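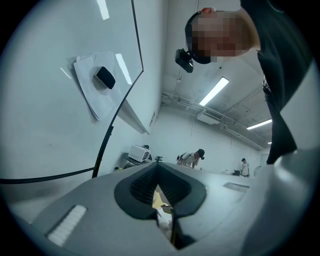

Leaning in for a closer look, June

Otance Dog Park, Flinport – off-leash area safety checklist with comments

Walk the big-dog yard first, then the small-dog yard, then the car park side. Mark each item OK, Watch or Fix. Comments from the June round are typed in under each item, and there's plenty of good news in them!

GATES AND FENCES

1. Double gates close and latch on their own
OK. The new spring on the inner gate is a beauty. I let it go from fully open, from halfway and from barely ajar, and it caught every time. A determined Labrador leaned on it while I was writing this and it held.

2. Latches can't be lifted by a nose or paw
Watch. Outer gate is fine. The small-dog gate has a bit of play in the catch, and a clever terrier could work on that. Tighten the two lower screws and look again next round.

3. No gaps under the fence bigger than a fist
Fix. Someone has been digging along the Kandpal Road side, and they've done a very thorough job of it. Fill with crushed rock and peg the mesh skirt back down. Please don't use loose soil again, it's an open invitation.

4. No wire ends, splinters or nails at dog height
OK. Ran a gloved hand along the rails on both sides. One staple pulled out near the shade tree and binned.

GROUND

5. Grass free of holes, glass and sticks with sharp ends
OK, with one hole filled on the spot. Long-legged dogs go flat out through the middle section, greyhounds and kelpies especially, and a hole there can mean a broken leg. I can't say enough about how good the turf looks after its rest, too!

6. Grass seeds and burrs
Watch. Nothing much at this time of year, but the strip behind the bench is the one to keep mown once it warms up. Spaniels and other feathery dogs collect seeds between the toes and in the ears.

7. Mulch is dog-safe (no cocoa husk)
OK. The last load was plain pine bark. Keep the delivery slip in the folder.

8. Mushrooms or toadstools
Fix. A patch under the gums. Picked, bagged and taken away, but they come back after rain, so check that corner at every visit until spring.

WATER AND SHADE

9. Bowls clean, tap works, no standing puddles
OK. Scrubbed both bowls. The puddle under the tap has gone now that the drain is clear, and it's lovely to see dry ground there at last.

10. Shade over at least one seat and one water bowl at midday
OK. Flat-faced breeds (Frenchies, pugs, boxers) struggle in the heat more than people expect, so the bowl under the sail stays where it is. If you find it moved, move it back.

PLAY GEAR

11. Rukodier tunnel: no tears, pegs flush with the ground
OK. Still the favourite thing in the park. One peg was standing up a little and went down with a mallet.

12. A-frame: grip strips whole, hinge pin in place
Watch. Grip is worn on the downhill side, which matters most in the wet. Fine for now – replace before the next agility morning.

13. Jump bars fall when knocked
OK. All of them drop freely. Never tape a bar in place, even for little dogs.

14. Chewed toys left behind
Fix, as always. Squeakers and split tennis balls go straight in the bin.

SIGNS AND SUPPLIES

15. Bag dispensers filled
OK. There were over 800 bags in the cupboard when I topped up, so no order needed yet.

16. Rules sign readable from the gate
OK. Looks terrific since it was washed. The line about keeping puppies out until they're fully vaccinated is clear and easy to spot.

17. Emergency vet number posted at both gates
Watch. The card on the small-dog gate has faded. Print a new one and put it in a plastic sleeve, opening at the bottom so rain stays out.

18. Car park: speed sign upright, leash-on reminder visible
OK. The leash-on sign is getting noticed. I watched plenty of people clip on before opening the outer gate.

BEFORE YOU LEAVE

Allow 30 minutes for the full round, longer if the dogs want to help. Put the mallet and gloves back in the Rukodier box and lock the cupboard. Anything marked Fix gets a strip of orange tape so visitors can see it, and the small-dog yard closes if a gate item is on that list.

Still to do from this round: fence skirt on the Kandpal Road side, gate screws, vet card, grip strips.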